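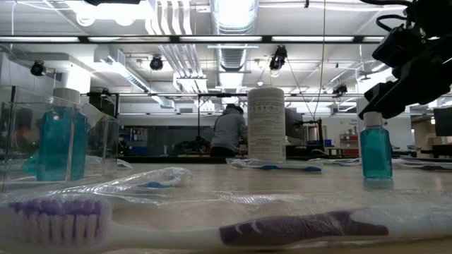 Mouthwash and wrapped toothbrushes on the bench at Plesgate.

14 shares | 3 comments

Operators wanted, part time, Plesgate

We need people to steer a robot arm through small bathroom-shelf jobs while we record every move. The recordings go to Rudex, a learning system that is supposed to pick up the knack from them. I have my doubts. It has had 300 examples of lifting a bottle by the cap and I would still not let it near my own sink — but more and better examples are the only cure anyone has offered.

You will work in 41-minute blocks with a 30-minute break between them. It is dull. Crinkly wrappers are a nuisance to grip, and a fumbled try gets saved along with the good ones, so please don't tidy up your mistakes.

No degree or coding needed. Steady hands and patience help. Gamers are welcome, though they have been no better at it so far than Hilde Verbruggen, who trains new starters and has never owned a console.

Paid by the hour, breaks included. We can't promise work beyond February. Write to Jeanine Jansen at the Plesgate front desk and say which mornings you are free.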